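How do I get dents out of carpet after moving heavy shelves?
Asked by wudthorpe_renter in Floors & Carpets, 27 October 2019
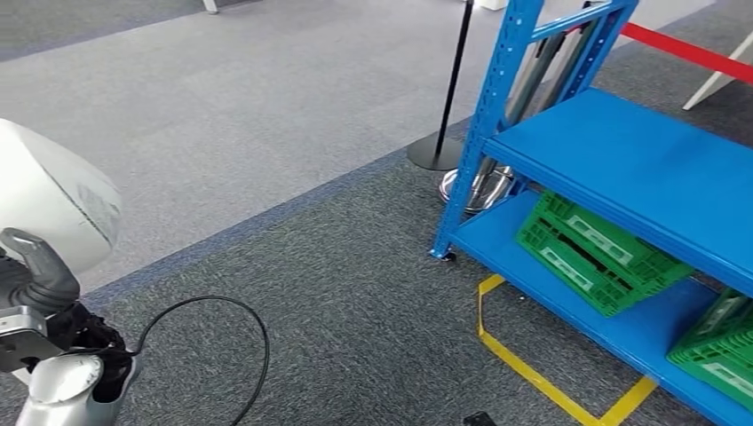 Hello all, I hope this is the right section. I've been reading this site for years and have finally made an account. We are in the middle of rearranging the back room, which is carpeted, and I have discovered what heavy metal shelving does to carpet when you leave it standing in one spot for a very long time. Every foot has left a deep square dent, and there is a long groove where something was resting on its side (a bed rail, I think, from the previous tenants, but it may have been ours).

I would not mind so much, but we are renting and the lease is up in June, and I would like the room to look the way it did when we got the keys. The carpet is a medium pile, and I believe it's a wool blend, although the paperwork we were given only says "carpet, good condition." My mother always swore by ice cubes. My neighbor says ice is useless and that I need a steam iron, and I am frankly scared to death of putting an iron anywhere near a carpet that belongs to somebody else.

So, ice or steam? And is there anything I can put under the feet this time so I'm not back on my knees doing this all over again? I did look in Hendricks, and they had little plastic cups and also felt pads, and I stood in the aisle for so long that the boy asked me if I was all right. I came home with neither. Thank you in advance, and sorry for the long post!

Posted by carpetbagger36

Welcome! Your mother was right, and so is your neighbor in a way. They both work by getting moisture into the fibers so they can swell up again, and steam just does it faster.

Since you have months ahead of you, I'd begin with the ice. Put one cube in each dent, or two if it's a big one, and go away and leave it. I do mine at bedtime. In the morning, blot up whatever water is left with an old white towel (please do use white, I once used a red one and had a much worse problem than a dent) and then lift the pile with the side of a spoon or your fingertips. Work against the lean of the fibers and be gentle about it. Let it dry all the way before you decide whether it worked, as damp pile always looks a bit sorry for itself. Some dents need a second or third go, and that long groove of yours may be one of those, so lay the cubes along it in a line.

If the ice leaves you with a stubborn one, then try steam, but keep the iron off the carpet. Hold it a few inches above the dent and let the steam drift down for maybe half a minute, then fluff with the spoon again. Test it inside a closet first! If your blend turns out to have a lot of synthetic in it, too much heat can flatten the fibers for good, and I would hate for you to lose your deposit over a dent.

We rented over in Varkside for 11 years and I did every room this way before we left. The only marks that never came up were under the piano, and I believe the padding underneath had given out by then.

Posted by grumpy_al

just vacuum it. they come out on their own mostly

Posted by SkutdaleSue

I agree with the ice advice above, so I'll only speak to the cups and pads, having bought far too many of both in my life.

Felt pads are for wood floors. On carpet they do next to nothing, because the weight still comes down on the same small square, and they tend to collect fluff and work themselves off. What you want is the wide plastic cups, the kind with little spikes or bumps on the underside. They spread the load over a bigger patch and the bumps go down between the tufts. You will still get a mark but it will be a shallow one, and those brush out much more easily. Get the widest ones that will fit under your shelving without sticking out where you'll stub a toe on them.

For something really heavy, you could cut a thin board a little larger than the base and stand the whole thing on that. My husband painted ours to match the baseboard and it looks quite nice.

The other thing, and I know it's a nuisance, is to shift the furniture an inch or two every few months. I do it when I change the curtains over, otherwise I'd never remember. Put the heaviest boxes on the bottom shelf while you're at it, and empty the unit before you slide it, or you may pull the carpet into a ripple, and that is a job for a man with a carpet stretcher.

Do come back and tell us how the groove turned out. I have one just like it in my hallway and I've been putting it off!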